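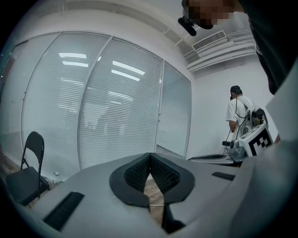

Setting Up a Flight Stick and Throttle in Ferkitgate

Last updated 16 June 2019

Ferkitgate supports keyboard and mouse, gamepad, and flight stick control on the PC version. The default settings are designed for a gamepad. Players who use a stick and separate throttle will need to change several options before the first mission, and those who skip this step often find that the ship drifts, rolls when it should turn, or will not reach full speed. This guide covers the full setup, from connecting the devices to saving a finished profile.

The instructions apply to version 2 of the game. Menu names in earlier versions are different, and profiles saved in those versions cannot be loaded.

Before You Begin

Connect the stick and the throttle directly to the computer. Both devices must be connected before the game is started. Ferkitgate reads the list of controllers once, at launch, and a device plugged in afterward will not appear in the menu until the game is closed and opened again.

Calibrate each device in the operating system's own controller settings. Move every axis through its full range and return it to rest. The game does not have a calibration tool and will accept whatever values the system reports.

If a gamepad is also connected, unplug it. The game gives priority to gamepads, and the on-screen prompts will continue to show gamepad buttons as long as one is present.

Step 1: Create a New Profile

From the main menu, open Options, then Controls, then Profiles. Select the profile named Carbone Default and choose Copy. Enter a name for the copy and press Confirm.

The default profile is locked and cannot be edited. Changes made while it is active will appear to work during the session but will be lost when the game closes.

Step 2: Assign the Main Axes

Open the Axes page. Four axes must be assigned: pitch, roll, yaw, and throttle. Select each one in turn, press Assign, and move the control you wish to use. Move only that control, and move it slowly to the end of its travel. The game records the first axis that passes the halfway point.

Pitch and roll are normally placed on the main stick. Yaw may be placed on the stick's twist axis or on rudder pedals. Players without either may assign yaw to two buttons on the Buttons page, although fine aiming will be more difficult.

When all four axes are assigned, watch the bars on the right side of the page. The pitch, roll, and yaw bars should rest at the center. If the throttle bar is full when the lever is pulled back, check the Invert box beside it.

Step 3: Set the Throttle Type

The Throttle Type option has two settings. Centered treats the middle of the lever's travel as a full stop, with reverse behind it. Full Range treats the rear position as a full stop and assigns reverse to a separate button.

Full Range is recommended for the campaign. The Mimine scout ship has a narrow band of speeds at which it turns best, and the longer travel makes that band easier to hold. Centered is better suited to docking and to the cargo missions.

Step 4: Adjust Dead Zones and Curves

The dead zone is the amount of movement the game ignores near the center of an axis. The default value of 25 was chosen for gamepads and is too large for most sticks. Set it to 10 for pitch, roll, and yaw, and to zero for the throttle. If the ship moves while the stick is at rest, raise the value one point at a time until it stops.

The Curve setting controls how quickly the response builds. A straight line gives the same response across the full range. A curved line softens small movements, which helps with long-range aiming. Leave the throttle on a straight line.

Step 5: Assign Buttons

The following commands are used often enough that they should be within reach without moving either hand:

Fire primary weapon
Fire secondary weapon
Next target
Target nearest attacker
Boost
Countermeasures
Reverse (Full Range throttle only)

Menu commands, the map, and crew orders may be left on the keyboard.

Step 6: Test the Profile

Select Training from the main menu and load the Imumik Ring course. The course has no enemies and no time limit, and the profile may be edited from the pause menu at any point. Fly one lap at half throttle and one at full throttle. Aim to pass through each ring without crossing back and forth over the center line. If you regularly overshoot, add more curve to pitch and yaw before making any other change.

Step 7: Save and Back Up

Return to the Profiles page and press Save. Profiles are stored in the Controls folder inside the game's save directory. Copy the file to another location before installing any update. The July update will reset the Axes page for all players, and a saved copy can be restored from the Import option.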